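Home Shop Planning Binders About Me Contact

The Skarnum Family Care Binder

I made the first one of these for my own kitchen counter. My aunt had a fall in July, and inside a week I was the person everybody called: which pills, which doctor, who has the spare key, did she ever sign a health care proxy (she had, and it was in a shoebox under her winter boots). I'm a legal assistant, I file things for a living, and I still couldn't find her Medicare card!

So the Skarnum is what I wish I'd been handed that first morning. It's a three-ring binder with 19 tabbed sections and about 100 fill-in pages, printed on heavy paper that takes ballpoint without bleeding through. The medication pages are up front, then doctors, insurance, bank contacts, and a big section for legal papers with clear sleeves so you never have to punch a hole in an original. 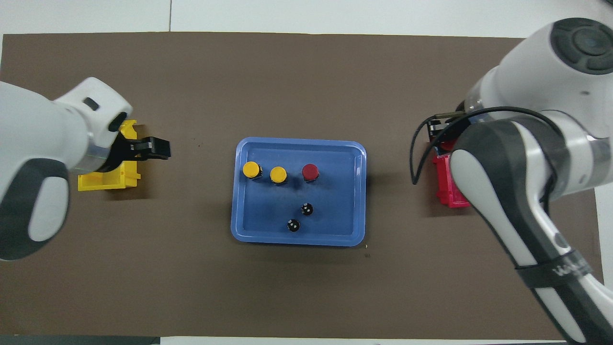
My favorite part is the Grab Sheet, a single page you can pull out and give to an ER nurse. You get 10 of them in every binder, and yes, I sell refills. Natalia Bautista looked over the legal tabs for me (she does elder law and is very patient with my questions) and talked me into splitting powers of attorney from living wills, so they each have their own tab now.

One thing to know before you order: there are no legal forms in here. Those differ from state to state and you really want your own attorney for them. The binder just keeps the signed ones where your brother can find them at two in the morning.

Comes in navy or gray. I pack them myself and ship within 3 business days, and if yours shows up with a bent ring, write to me and I'll send another.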